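Heller Tisch im Arbeitszimmer blendet abends — mattieren oder Licht ändern?

Remo Gruber

Hallo zusammen, ich habe mir im September einen langen, hellen Tisch ins Arbeitszimmer gestellt, Beschichtung in Beige, 219 cm, genau von Wand zu Wand. Tagsüber bin ich total glücklich damit. Abends spiegeln sich aber die Deckenlampen in der Platte, und nach einer Stunde Lesen tun mir die Augen weh. Ich hab schon eine Schreibunterlage probiert, aber ich breite gern Papier aus und dann rutscht mir alles über die Kante.

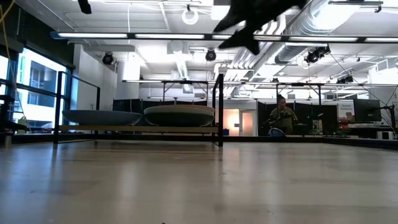

Mein Schwager meint, ich soll die Platte einfach anschleifen und matt lackieren. Davor hab ich ehrlich gesagt Respekt, der Tisch hat schließlich Geld gekostet. Hat das schon mal jemand gemacht? Oder bringt es mehr, an den Lampen was zu drehen? Es sind zwei LED-Leisten mit je 24 Watt, ohne Abdeckung, quer über dem Tisch.

Maya Sfeir

Bitte nicht schleifen! Die Dekorschicht ist bei beschichteten Platten hauchdünn, da bist du schneller durch, als du gucken kannst (hab ich an einem Küchenregal gelernt, das steht jetzt im Keller). Fang lieber bei den Lampen an. Mach mal abends nur eine Leiste an und setz dich ganz normal hin. Wenn der Streifen auf der Platte zwischen dir und dem Papier liegt, muss die Leiste zur Seite oder nach hinten. Bei mir hat es gereicht, sie ein Stück zu versetzen und eine opale Abdeckung draufzuklipsen — kostete 13 Euro im Baumarkt. Dazu eine kleine Schreibtischlampe von links, falls du Rechtshänder bist, und die Decke nur noch gedimmt.

Ngan-ling Kwan

Stimme Maya zu. Möbelpolitur würde ich auch weglassen, die macht es nur schlimmer. Ich wische mit lauwarmem Wasser und einem Tropfen Spülmittel und trockne nach, fertig.

Kuo-hua Man

andere tischplatte kaufen, linoleum, spiegelt kaum. hab meine seit 7 jahren

Ähnliche Beiträge
Wasserränder auf beschichteter Tischplatte
LED-Leiste flackert beim Dimmen
Linoleum auf alten Schreibtisch kleben, welcher Kleber?
Schreibtischlampe für Linkshänder
Kabel unter dem Tisch verstecken ohne Bohren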